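Can a Machine Clear Your Table Yet? Tips from Mamta Rastogi

Short answer: some of it. Fans, cords, a snack bag, the usual summer pileup.

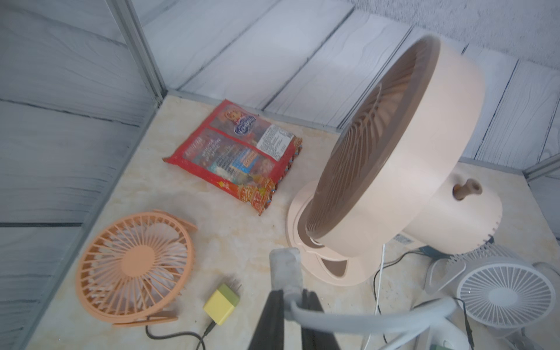 Trash first

Crumpled bags are the easy win. Soft, light, no harm if squeezed. Still, an arm can lose one if it lies flat, so stand it up a bit. I'd trust a machine with this today.

Cords

No. Not yet. Black cord, white cord, and the arm pulls the wrong one and down comes a fan. Unplug everything, coil it yourself, twist tie. Takes 5 minutes.

Chargers

Prongs up is fine for a gripper, bad for your elbow. Put them all in one bowl. Machines like a bowl, so do kids.

Small fans

Pick up by the stand, never the grille. Goes for you and teh robot both. Thin spokes bend.

Big fan

Move it last, two hands. Most home arms I've read about are too weak for it. Dusting the grille is still a people job too, soft brush, then a damp cloth. Let it dry before you plug in.

Wiping down

Flat top, nothing on it? A machine can do that fine. Smudges need a second pass. Specks in the back corner along the trim, get an old toothbrush, they allways miss those.

More next month, probly dishes.

Print this page | E-mail to a friend
300 shares | 6 comments
Contact | Copyright Porkgate | Back to top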